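Collection Notes, January

The garment portion of the Kenduvley set is now under way at our Zomstead site. The target for this round is 1000 accepted episodes, of which 900 will be used for training and 100 withheld for evaluation. Each operator records no more than 30 episodes before handing over the station.

Folding is recorded with both arms in every episode, including the stretches in which only one gripper holds the fabric. Idle motion is retained and is not trimmed before upload to Biletine. 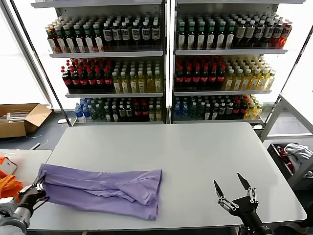
Review and Rejection

Episodes are reviewed on Thursday. A dropped garment is not grounds for rejection if the operator recovers it and completes the fold. Episodes with missing wrist data are removed and recorded again. Shelving and other background items may stay in view, as the policy must tolerate them. Labels follow the Abou Zeid scheme, with one change: "flatten" and "smooth" are now a single step.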